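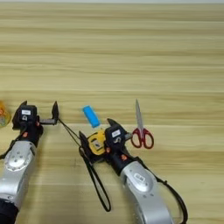
The sorting table at Skondodari, with the tape measure in the right gripper.

The job on this table used to be called returns sorting. Mixed small goods come back from customers, someone picks each item up, looks it over and puts it where it belongs. I ran that station at Skondodari for part of my time there, and I have since spent two years on the planning side, where the same work appears as a line in a spreadsheet. My argument concerns the gap between the two.

The business case for the two-arm cell was written by Traderine, our integrator. It rested on throughput: 2932 items handled in the trial period, of which 1464 needed no help from a person. Those figures are sound as far as they go. They say that 1468 items did need help, and the case treats that help as free. It assigns the time to "supervision," a category with no rate, no training hours and no rest allowance.

Supervision in practice is a set of short, irregular tasks. The operator resets a stopped cycle, moves an item the planner has refused, checks the label on anything the software has scored as uncertain, and enters a reason code. Each task is brief. The interval between them can't be predicted, so the operator can't do other work in the gaps. Under manual sorting the same person set the pace and could slow down for a difficult item. At the cell the pace is set by the arms, and the operator's effort depends on their error rate.
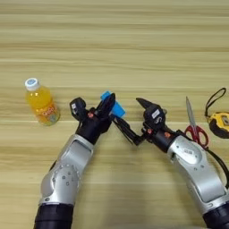
Both grippers at the blue block.

Small objects show the problem well. A person picks up a block, turns it in the fingers and sets it down with no conscious planning. A two-arm cell has to plan the motion of both arms around each other and around whatever else is on the table. When a plan fails, the operator has to work out why, and that takes knowledge the old job never asked for. Seung-woo Joo, who trains our operators, puts the learning period at 4 weeks. The pay grade was not changed.

I don't oppose the cell. Manual returns work is hard on the wrists and the neck, and I would not want to go back to a full shift of it. Peng, our sister site, plans to install the Itum version of the software in November, and I think it should. But three items belong in the contract before then. Interventions should be logged by duration as well as by count. The operator should be able to lower the cycle rate without asking a manager. The grade should be reviewed against the tasks people are now doing, using the logs as evidence.

The first of these needs only a timestamp at the start and end of each stop. The controller already records the start.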